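Knitwear should be folded, never hung. A hanger carries the full weight of the garment on two points, and ribbed knit stretches along the shoulder line first. A flat surface spreads the load and shows the sleeves and neckline before any crease is set.

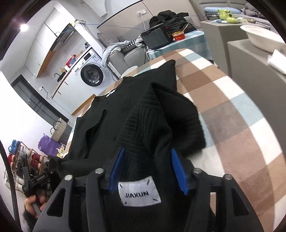 One reader in Clinurby objects that flat folding takes up too much shelf, and that a rolled jumper keeps just as well. Rolling does save depth. It also curls the collar.

My order is fixed: sleeves across the body, sides in, hem to neck. A dark knit on a checked cloth has one practical advantage, as the squares give a straight line to fold against.

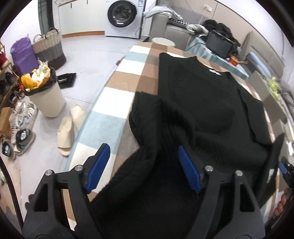 Stack height matters too. I stop at 6 jumpers, heaviest at the bottom.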